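Home | Shop | Seeds | Tools | Visit | Contact

Search the shop... Go

Shearer Sweet Corn Seed, 40 to a packet

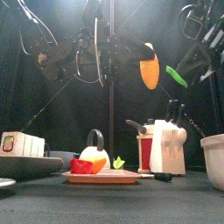 I've been growing Shearer in my own plot at Deltulthorpe for 13 summers now and I still get silly about it when the first ears fill out! It's a yellow sweet corn, stocky, good in wind, and the one I'd hand to anybody trying corn for the first time.

Sow in May once the soil feels warm, an inch deep, 15 inches apart. Please plant it in a block (a single long row gives you gappy ears, I've done it, very sad). Water well when the silks show.

I get my seed from Hidurier, who only cleaned 3,000 packets this season, so I can't promise a restock before next spring. If it's sold out, try Kavum. Bit later, bit sweeter, and it wants a longer summer than I usually get.

Packets go out in plain paper envelopes. Orders in before noon leave the same day.

Share 15 | Comments 13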